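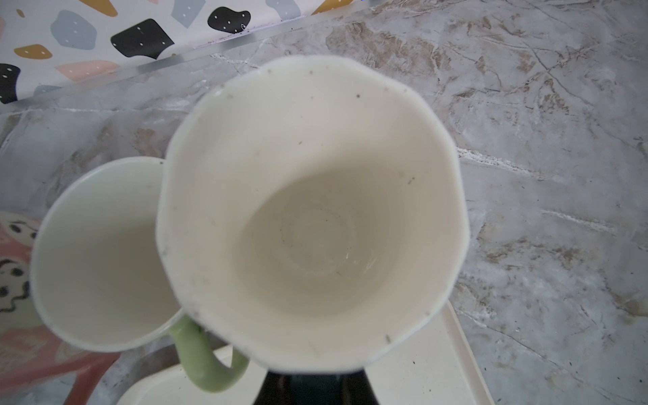

Faut-il laver le débardeur Gruveck avant de le porter la première fois ?
C'est vivement conseillé : le coton peigné se détend un peu et l'impression du dos se fixe mieux.

Premier lavage, pas à pas
1. Retournez le vêtement, logo à l'intérieur, en prenant votre temps.
2. Lavez à 26 degrés, essorage à 200 tours au plus - les couleurs vous diront merci !
3. Étendez-le bien à plat, loin du radiateur.

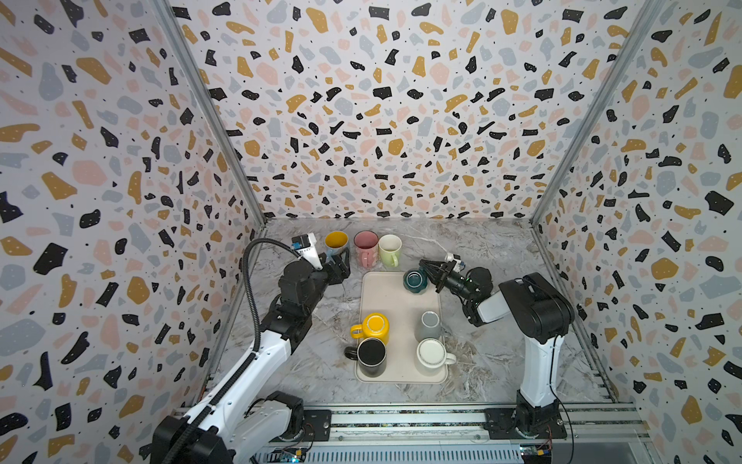
Trois mugs alignés près d'un plateau beige.

Remarque : les modèles Illar et Miranda se lavent de la même façon, même si le Miranda, plus côtelé, demande un peu plus de patience au séchage.

Attention : ne repassez jamais directement sur le motif. Glissez un linge fin entre le fer et le tissu, 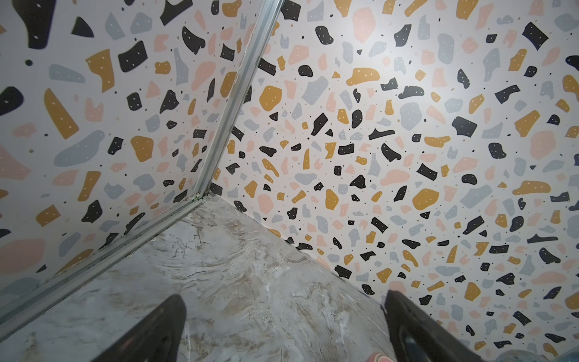 puis passez doucement, sans vapeur, en partant des épaules et en descendant vers l'ourlet.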